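How to Fold a T-Shirt So It Stays Folded

Most folded T-shirts last until you need the one at the bottom. Then the whole pile slumps over like a drunk at a wedding, and you start again, or you don't and buy a chair to put the shirts on. File folding fixes this. Each shirt becomes a small packet that stands up by itself, and you pull one out like a folder.

I learned it during 3 months in a rental in Bresen with a single drawer and a landlord who considered closets a luxury. It takes a few tries to get right. My first drawer looked like a tray of failed burritos.

You want a flat surface bigger than the shirt. A table is good. A bed works if you pull the sheet tight first, and mostly works if you don't.
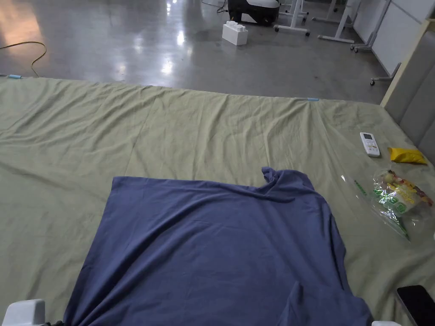 Words by Eris Escobar

Lay the shirt face down and smooth it from the middle outward with your palms. Pull the sleeves out straight. Sleeves like to bunch up, and a lump you ignore now will still be there at the end, only thicker.

Fold one side in toward the center, about a third of the width, then fold the sleeve back on itself so it doesn't poke past the new edge. Do the other side. You should have a long rectangle with a collar on one end.

Bring the hem up toward the collar and stop an inch short. That gap keeps the fold from getting fat at the top. Now fold in thirds, pressing the air out as you go, and stand it on its edge. If it falls over, the rectangle was too wide or the shirt is very thin. Thin shirts get one extra fold.

Thick cotton holds best. Anything slippery will unroll itself overnight out of spite, so roll those and wedge them at the side of the drawer.

Pack the row snug but leave a hand's width free for whatever is in the wash. Sweatshirts use the same fold, with the hood tucked down first.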